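About Dasunine

We try out grippers so you don't have to buy four and send three back. Small firm, 2 benches, one long room over a tile shop in Bostora. Started in May with a second-hand arm and a borrowed controller — still got the arm.

What we do. You send us the job, we run it with the fingers, cameras and controllers we think might suit, and you get the logs back. All of them, bad runs too. The Vusta controller comparison ran to 1573 grasps. The Robles arm did 825 of its own before we were happy with the numbers.

No sales commission from anyone. We get asked that alot.

Quotes usually out by 4 pm if you write in the morning. Parcels to the side door please, the front one sticks.
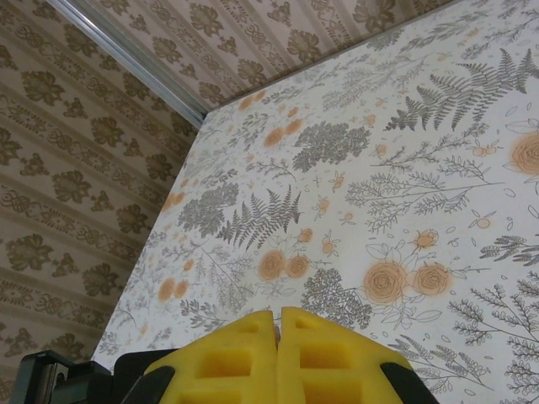

Soft fingers are most of our work at the moment. Hard jaws are fine on brackets, less fine on anything with a printed face that a customer will look at. The yellow pair has recesses moulded into each finger, with raised ribs between, and we're running it against a plain flat pad. The wrist camera gets its own trial — a busy print like grey ferns and peach-orange roses is a fair test of whether edge finding picks the panel or teh pattern. Results go up on the trials page when both sets are finished.

Visits by arrangment. Bring your own parts, the awkward ones especially.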